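Home | Sewing | Mending | Wardrobe | Ask Us

Filed under: Clothes You Already Own

Print this page | E-mail to a friend

How to Roll Shirt Sleeves So They Stay Rolled

by Rhea Quiambao

I love a loose printed shirt in July, worn open over a dark undershirt, and the part I fuss over most is the sleeves. A good roll takes a minute or two and holds up through lunch, dishes and a bike ride home!

Start with the shirt off, or at least one arm out. Unbutton the cuff and the little button on the sleeve opening too, if your shirt has one (everybody forgets that one, and then the fabric bunches). Lay the sleeve flat and smooth it with your palm.

Fold the cuff back on itself once, along the seam where it joins the sleeve. Run your thumb around the fold so it's even all the way. Then fold again by the same width, and keep going until you're just under the elbow. Stop there if you plan to move your arms much — a roll pushed over the elbow gets tight fast.

On a printed shirt the inside of the fabric is often much paler, so your roll makes a plain band at the end of the sleeve. I think it looks wonderful against a busy pattern. Leave the band wide enough to see, and let a button show if it lands on the outside.

Slippery fabric? My neighbor Achilleas Nikolaidis taught me to dampen my fingertips before the last fold, and it really does grip better. A single hidden stitch at the underarm side works too, in thread close to the color of the lining side. Snip it before washing.

Put the shirt on, let both arms hang, and check the mirror. The two rolls should end at the same height. If one sits lower, undo just the last turn and fold it again.

Print | E-mail

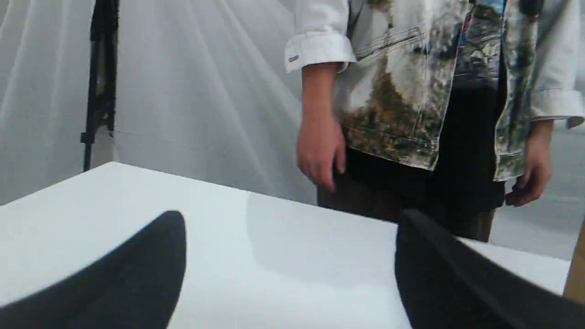 Rolled cuffs on a loose printed shirt, worn open over a dark undershirt.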